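Last updated: December

Subject: Re: [sim-demos] How many demos before the policy stops wandering?
List: sim-demos, the Godar users' mailing list

> We've been collecting pick and place episodes in a simulated kitchen
> and are up to 109 now. Training loss looks lovely. Rollouts don't. The
> hand gets near the object, dithers, then drifts off toward whatever
> else is on the bench. The plan was to push on to 1000 episodes and hope
> it sorts itself out, but that's a lot of evenings in a headset. Is it
> worth the slog, or are we collecting the wrong thing? All our episodes
> start from the same home pose, if that matters.

Yes, it matters! I'd stop and change the recipe before recording any more, and I say that as someone who loves a good long session with the headset on.

We went through nearly the same thing in our Cloleo kitchen tasks (two arms, multi-fingered hands, camera looking down at the counter). Our first batch all began from one home pose with the target in much the same spot, and the policy learned a very handsome swoop to that spot. Move the vegetable a hand's width to the left and it swooped to where the vegetable used to be. Then it had no idea what to do, as none of our episodes showed a hand that was close but wrong.

What made the difference for us was recording in small batches of 10. Every batch gets a new start pose for each arm, and we shuffle the other things on the counter as well. After each batch we retrain overnight and do 3 rollouts in the morning, and wherever the hand gets lost is where the next batch starts. It feels slow for the first week and then it really takes off – I was grinning at my monitor like a goof the first time it recovered from a bad approach by itself.

A few other things, in no particular order:

Keep the idle arm in the data. We used to park the left arm out of view, and the policy got confused the moment it showed up. Now both hands are usually in the picture, even when only one has a job to do. Hovering over a plate is fine. Just don't let it twitch about, or you'll be teaching it to twitch.

Watch your pauses. If the operator stops near the object to think, the model learns to stop near the object too. I'd bet a fair bit of your dithering comes from there. We trim still stretches out of the approach, but leave a short hold once the fingers have closed, so the grasp has time to settle in the simulator.

Colour matters more than I expected. With a red pepper as the main red item in the layout, ours was happily chasing red. Swapping in a green one showed that up in a single afternoon. Now we change the colour of the target and of the crockery between batches, and the counter texture too if we remember.

Save the failed episodes in their own folder. We don't train on them directly, but they're great for working out which start poses are hard to drive from. The Juhász replay script will step through them if you point it at the folder, though it's fussy about spaces in the path.

One question back to you: are you logging joint targets or measured joint positions as the action? We had measured positions for ages by mistake (the Silteck exporter had the box ticked the wrong way in our setup) and everything came out a bit limp, particularly the fingers. Worth checking before you record another thing, as it's a horrible fix to make afterwards.

If you want to send a handful of your episodes over, I'm keen to have a look. I can load them next to ours and compare the approach paths, and I can share our start pose sampler as well. It's a short script and badly commented, but it does run.

I've stuck a view from our pepper task at the bottom so you can see the sort of layout we use. There's a fair bit of bare counter between things, and that's the space we shuffle into.

Cheers, and good luck with the next lot!

Contact the list owner | Copyright sim-demos contributors | Back to top 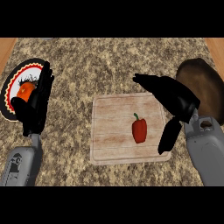 Pepper task in simulation, right hand open near the pepper, left hand over the plate.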